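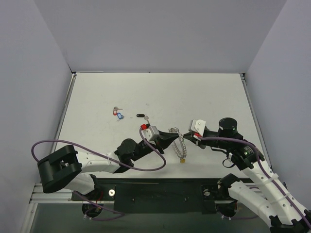 Two-arm station with keys, tags and a chain on the tabletop.

Robotics > Open Data > Household Tasks
Print this page | E-mail this page

# Hona Keys: Data Card

## Summary

Hona Keys is a set of 673 recorded attempts at small key-handling chores by a two-arm robot under remote human control. It was prepared by the Janjua laboratory to help answer a plain question – can machines do fine household work yet?

## Tasks

Operators were asked to pick up a key, pass it between grippers, or work with a ring or chain. Each attempt was limited to 200 seconds.

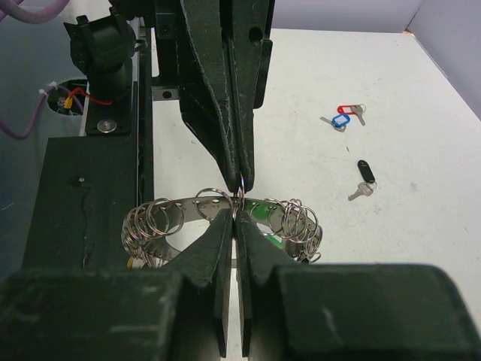 Split rings remain the hardest part of the work. A ring must be held firmly at two points and opened against its own spring, and a slight error in grip will turn it. Of the 673 attempts, 600 were accepted for training. The rest are kept in a separate folder, with notes by Nusrat Baloch.

## Limits

All attempts were recorded at one station, by 11 operators. Results should not be taken as evidence that a robot can do this work in a home without help. Speed was not a goal.

## Contacts

Data: Adeel Warraich
Labeling and review: Ivone Bittencourt

Users who find an error in the labels are asked to report the attempt number – corrections are issued with the next version.

Last updated: Thursday, September 24, 2020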